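Chapter 4
Pattern, Repeat, and the Flowered Wall

I grew up in a house with terrible wallpaper. Brown and mustard, big cabbage roses, running up the stairs and (for reasons my mother never explained) across the bathroom ceiling. I hated it so much that I spent most of seventh grade picking at one seam behind my bedroom door. What I found under there was an older paper, a thin blue stripe, and under that a third one with ferns on it. I think that was the first time I looked at a pattern and wondered who drew it!

So this chapter is about repeats. In Chapter 2 we worked on single motifs: one leaf, one flower head, a stem that bends without looking broken. Now we have to make those motifs fill a wall, and a wall is a big thing. Your lovely lily is going to show up again and again, and every small mistake in it will too.
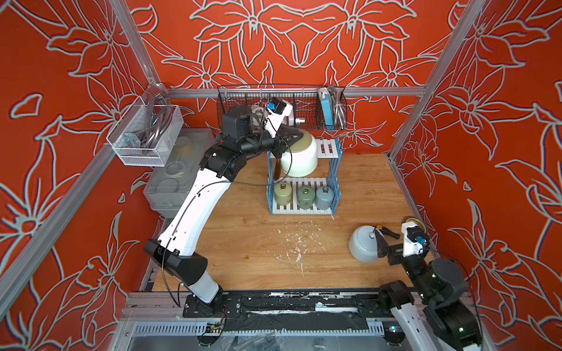 The simplest repeat is the straight one, where the same block sits beside itself and on top of itself like floor tile. Next comes the half-drop, which slides every other column down by half the height of the block. Then there's the mirror repeat, where you flip the drawing along a center line so that two blossoms can face each other. Mirrors are easy to draw and hard to hide. Your eye goes right to that line, so you'd better put something worth looking at there.

My friend Sheyla Taipe taught this material with me for 19 years, and she made students draw their first repeat in one color on plain paper. No shading, no second ink, just an outline. I complained about it at the time (I love color, I'd start with color every day if you let me), but her students' line work was so much better than mine that I gave in. You'll do the same in Exercise 4.1.

Before you start, go find a patterned surface at home. A curtain is fine, or a shower mat, or the lining of an old suitcase. Trace one full block and mark where it begins again.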